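Flastau keeps paper forms for residents after complaints

FLASTAU, 2nd April: The town of Flastau will continue to accept paper forms for its most used services, the town office announced. The decision changes a plan from January, under which almost all requests from residents would have been possible only through the internet.

The paper forms will stay for 8 services. Among them are the resident parking permit, the registration of a dog, the rental of a garden plot and the request for a larger waste bin. For all other services the town wants to keep its plan, and the paper forms for these will be taken away step by step before the end of the year.

The January plan was made after the town bought a new online system from the company Hemis. With the system, residents can open an account, fill in a form at home and follow on the screen how far their request has come. The town office expected that most people would change to it quickly, and it closed the forms counter on the ground floor in the afternoons.

In the first weeks many residents did use the new system and were satisfied with it. Parking permits, which before took a long time to arrive by mail, were often ready on the next working day. But the town also received 209 written complaints, most of them from the district of Tarkeck. In Tarkeck the internet connection is weak in many streets, and a large part of the people who live there are retired.

The complaints were of different kinds. Some residents could not open an account because they do not have a cell phone, and the system sends a code to the phone before it lets the person in. Others wrote that they had filled in a long form and lost everything when the page closed by itself. A number of gardeners complained that the form for the garden plots asked for a plot number, although the town has never given numbers to the plots behind the old brickyard.

In addition to the complaints, a petition was started in Tarkeck. It was laid out in the bakery, at the pharmacy and in the waiting room of the bus station, and it collected 767 signatures before it was handed to the town office. The text of the petition was short. It asked that "every person who lives in Flastau can still ask the town for something with a pen and a sheet of paper."
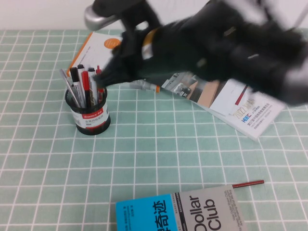 Does a resident who uses a paper form have to pay more than a resident who uses the online system?

The fee is the same for both ways, and the paper form itself is free of charge. Only a person who wants to have the answer sent by registered mail must pay the postage.

The town office explained that it had looked at several solutions. One idea was to put computers for the public in the entrance hall, with an employee who helps. This was tried for a short time, but the hall is also the way to the registry office, and on days with weddings there was not enough room. Another idea was to let residents make their requests by telephone. It was given up because many of the forms need a signature.

In the end the town decided for the paper. The forms have been made new and are now shorter than the old ones. The parking permit form, which had a front and a back page, now fits on one page, and the letters are printed larger. The form for the garden plots no longer asks for a plot number. It is enough to write the name of the path and the name of the neighbor on the left side.

The forms can be picked up and handed in at 4 places. These are the town office, the library, the school office in Tarkeck and the post counter in the supermarket on the road to Steyn. At the library a form can also be put into the book return box when the building is closed, but it must be in an envelope. The town office asks residents not to put forms into the box for lost keys, which happened several times during the winter.

The counter on the ground floor of the town office will be open again in the afternoons. For this, one employee will move from the archive to the counter. The opening hours of the archive will become shorter as a result, and people who want to look at old building plans should make an appointment.

In the neighboring town of Steyn, which uses the same system from Hemis, the change to online forms was made more slowly. Residents there received a letter with each paper form that showed them how to do the same request online. Steyn still accepts paper for every service and has not set a date for the end of it. The two towns have agreed to exchange their experience, and employees from Flastau will visit the office in Steyn before the summer.

Hemis said in a written answer that it will change some parts of the system. In the future the page will save a form that is not finished, so that a resident can continue on another day. It should also become possible to receive the code by mail instead of by phone. The company did not say when these changes will be ready. According to the town office, they are included in the contract and will not cost extra.

Residents who already opened an account do not need to do anything. The account stays open, and they may use paper for one request and the online system for the next. A request that was sent online cannot be changed on paper afterward, however. In this case the resident has to go to the counter with an identity card.

Parking permits that end in the spring remain valid until the new permit has arrived, if the form was handed in before the last day. The wardens have been informed. Dog owners in Tarkeck who did not receive the new tag for the collar can collect it at the school office during the morning break.

The new paper forms are available now at the town office and the library. The school office in Tarkeck and the post counter will receive them when the printing of the second part is finished.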